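Brunton Works Open Day: Doors, Drizzle and a Sausage Roll

There are people who spend a free morning at the beach. I drove 70 miles to Ruditz to look at doors. The Brunton joinery works opens to the public twice a year, once in spring and once in August, and I picked April 5, 2023 on the theory that fewer people would come in the rain. The parking lot was full by the time I found it. I left the car behind a feed store and walked.

Sign-in is at a folding table, where you get a paper badge and a pair of safety glasses that fit a larger head than yours. Our group was 22 people, most of them in the middle of restoring a house and eager to say so. A couple from Sosirport had brought their own hinge.

The tour starts in the hardware room, which I had expected to hurry through. Half an hour later we were still in there, hearing about finishes. Black is what everyone orders now, apparently. Ten years ago it was brushed nickel, and before that brass, and the brass is coming back, so if you kept yours in a coffee can in the basement you may feel smug.
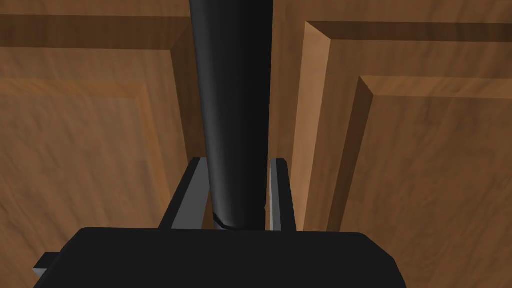

Satin black, and plenty of it.

Our guide was Arne Gerlach, who has been at Brunton long enough to remember the old glue, and misses the smell. He walks backward while talking and has never, he told us, hit anything. He clipped a cart of offcuts near the planer. It was a good planer, a green thing the size of a delivery van, and they ran one board through it for us. Everyone clapped. I clapped too. The board came out looking like a board.

After that came the drying shed, where lumber sits and loses water at a pace even I found slow. You are asked not to lean on the stacks. A man leaned on the stacks. We were moved along to the panel shop.

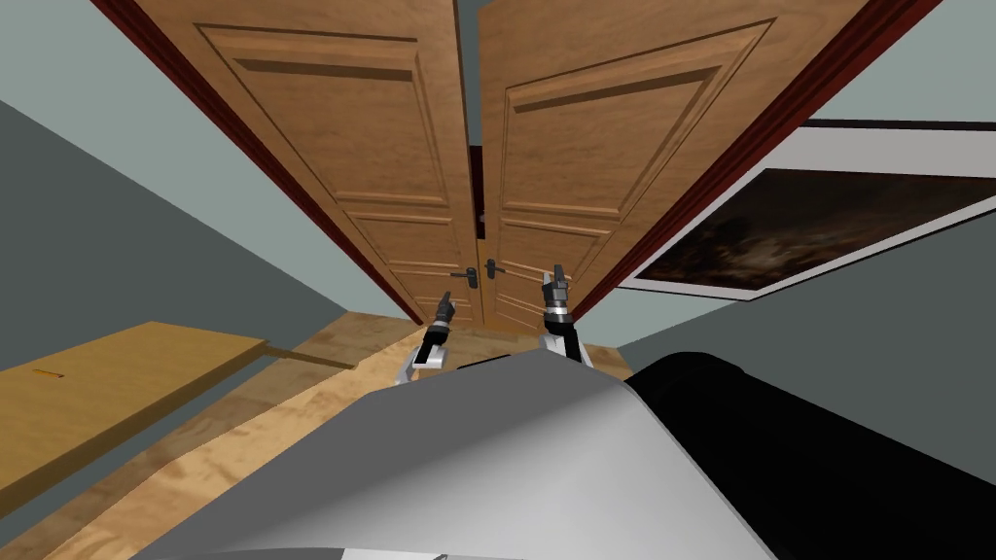
My reason for coming was frame-and-panel work, because I have a dining room door at home that sticks every summer and I wanted somebody to blame. Gerlach was patient about it. A solid panel swells and shrinks with the weather, so it needs room in its grooves, and whoever painted mine shut in some past decade took that room away. On a pair like the honey-brown double doors, with a tall panel over a short one on each side, the panels can move on their own while the frame stays put. He also had views on the gap between two leaves: too tight and you'll be back with a plane in August, too wide and you'll be heating the porch. I wrote that down on my badge.

Lunch was in a tent. The sausage roll was four dollars and tasted like an apology for the coffee. I shared a bench with Lleucu Gough, a stair builder who comes to every open day to disagree with the molding demonstration. She was right, as far as I could tell, and she let the demonstrator know it from the third row. They seem to be old friends.

The finishing room came last. You view it through a window on account of the fumes, and a sheet of paper taped to the glass lists the stains by name. Burine is the medium brown one. I asked where the name came from and got three different answers from two people.
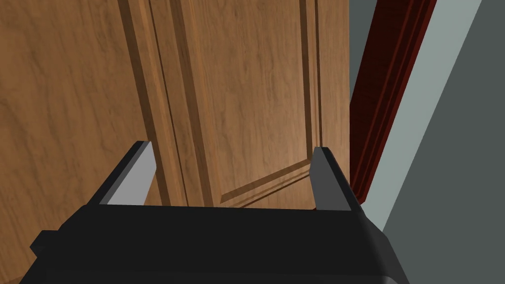 Do you need to book ahead for the tour?
Walk-ins are taken until each group fills up, but the morning tours go fast, so call the front office if you're driving any distance.

The gift shop sells cutting boards, wax, and a door wedge for 22 dollars. I bought the wax. My own door got some along the top edge that evening and it still sticks, but it smells wonderful, and I've put the August open day on the calendar.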